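**Guest VLAN can still reach the printers**

**tambunan_net** wrote:

I moved our Storkville office to a new Vemamis firewall in June. 194 devices, 2 VLANs, one for staff and one for guests. Guests are blocked from the staff subnet, but a phone on guest wifi can still print to the office printers. Rule 2 is the deny rule and its hit counter stays at zero. What am I missing?

**komus** wrote:

Check if the switch is doing the routing. If it has an IP address on both VLANs, traffic goes straight across and the firewall never sees it. That would explain the zero.

**rackmouse** wrote:

I doubt it's the switch. Most of these cases are mDNS forwarding left on from the setup wizard. Turn that off first, it takes a minute.
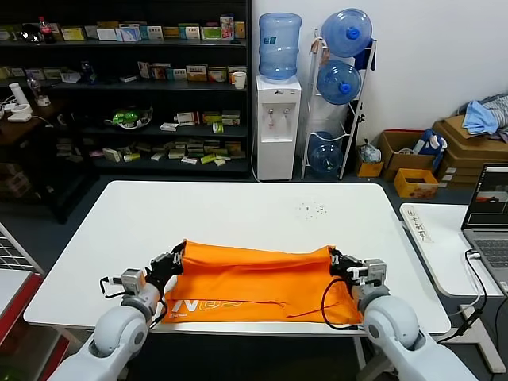

**komus** wrote:

mDNS only lets the phone find the printer. The print job still has to get there, and that would hit the deny rule. Run a traceroute from a guest laptop and count the hops.

**tambunan_net** wrote:

Traceroute goes through the switch address, then the printer. The firewall isn't in there. Teguh Pelupessy set up the switch before I started, so I'll ask him before I remove anything.

**rackmouse** wrote:

OK, switch it is. I'd still turn mDNS forwarding off on guest.

**tambunan_net** wrote:

Teguh says the second address was left over from a migration. Removed it. Guest printing is dead and rule 2 has 1732 hits since lunch. Leaving mDNS on until I know if the meeting room screens need it.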